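Mar 28, 2020

**Stestley linen bank moves to doorstep collection**

The household linen bank in Stestley has closed its counter on Karken Street and will collect and deliver by van until further notice. Bedding, towels and curtains can still be given, and families on the list will go on getting parcels.

Marlene Morin, who runs the bank, said the change was made on Thursday's advice from the parish office. The last counter session handed out 422 items, mostly single sheets and pillowcases.

Donors are asked to wash everything at 60 degrees, bag it and leave it sealed for 7 days before putting it out. Bags should be tied and marked with the contents. Duvets can't be taken at present, as the store on Sima Lane has no room for them.
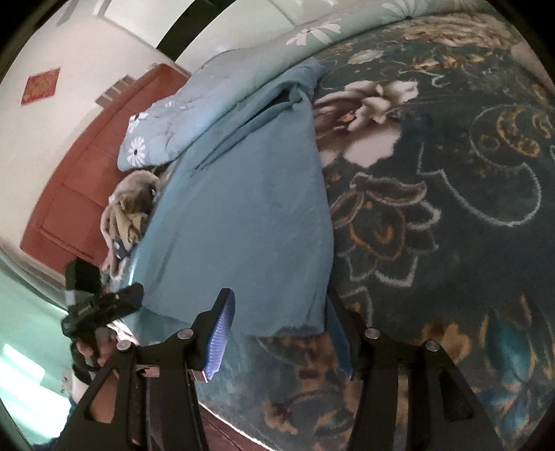 Can plain pieces of fabric be given as well as finished bedding?

Offcuts of a metre or longer are welcome, and go to the sewing group for pillowcases and cot sheets. Smaller scraps should be kept at home for now.

The sewing group has stopped meeting but its 16 members are working from their own homes. Lempi Turunen is cutting the cloth and Harvey Zacharias is dropping off thread with the van round. The group still needs white cotton thread and wide elastic.

The van covers Stestley and the near side of Skustau. People in the outlying farms should ring first, and may have to wait about a fortnight. Collections are booked through Brittany Penner on extension 701 at the parish office, mornings only.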